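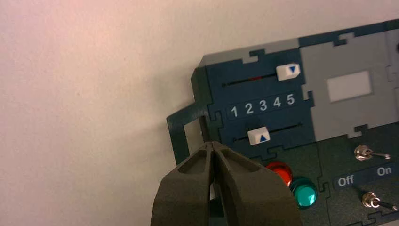

**Ticket:** Wiederfindung Glyphosat in Hafermatrix zu niedrig. Gemeldet am 28. März 2020 von Ka-ming Chow, Rückstandslabor. Betroffen ist die Serie Haferflocken und Müsliriegel für den Kunden Cusari. Die dotierten Kontrollproben liegen in der Auswertung unter der internen Grenze von 70 %, die Lösungsmittelstandards sind unauffällig. Extraktion, Derivatisierung, Messung und Auswertung greifen bei dieser Methode ineinander wie die puzzleförmigen Teile der Tafel auf dem Foto, in Dunkelblaugrün und Hellgrau, und ein Fehler in einem Schritt zeigt sich oft erst im nächsten. Deshalb bitte nicht gleichzeitig an mehreren Stellen ändern.

**Status:** in Bearbeitung
**Priorität:** hoch, Befunde für Cusari sind gesperrt
**Auswertesoftware:** Drendosine, Version 7

### Verlauf

**Eintrag 1, Chow**
Rohdaten geprüft. Retentionszeit stabil, Peakform in Ordnung. Die Fläche des internen Standards ist in den Haferproben deutlich kleiner als im Lösungsmittel. Bei Weizenmehl aus derselben Sequenz tritt das nicht auf. Integration von Hand nachgezogen, kein Unterschied.

**Eintrag 2, Gerätebetreuung**
Ionenquelle gereinigt, Vorsäule getauscht, Systemeignungstest bestanden. Kontrollprobe Hafer erneut injiziert, Ergebnis weiterhin unter der Grenze. Das Gerät halte ich nicht für die Ursache.

**Eintrag 3, Chow**
Neue Kontrollprobe angesetzt, Dotierung vor der Extraktion, Quellzeit nach Arbeitsanweisung. Gleiches Bild. Danach denselben Extrakt verdünnt: Die Fläche des internen Standards steigt relativ an. Spricht für Matrixunterdrückung. Die Wiederfindung müsste der interne Standard trotzdem ausgleichen, tut er aber nicht.

**Eintrag 4, Support Drendosine**
Bitte die Methodendatei schicken und unter „Quantifizierung“ nachsehen, welcher interne Standard dem Analyten zugeordnet ist. Nach dem Kopieren einer Methode kann das Feld leer sein. Die Software rechnet dann extern und gibt keine Warnung aus.

**Eintrag 5, Chow**
Feld war leer. Die Hafermethode wurde aus der Methode für Weizenmehl kopiert. Zuordnung gesetzt, Sequenz neu ausgewertet: Wiederfindung 97 %. Blindwert sauber.

### Offen

- Alle 9 Proben der Serie neu auswerten, alte Ergebnisse im LIMS als ungültig kennzeichnen.
- Riegel mit Honig gesondert ansehen, dort ist die Unterdrückung am stärksten.
- Chargenbezeichnung der Standardlösung von Shek im Prüfprotokoll nachtragen, fehlt auf dem Deckblatt.
- Wunsch an den Support: Warnung bei fehlender Zuordnung.

**Eintrag 6, Support Drendosine**
Warnung ist als Änderungswunsch aufgenommen, geplant für Juni. Bis dahin die Zuordnung nach jedem Kopieren von Hand prüfen. Ticket bleibt offen, bis die Neuauswertung freigegeben ist.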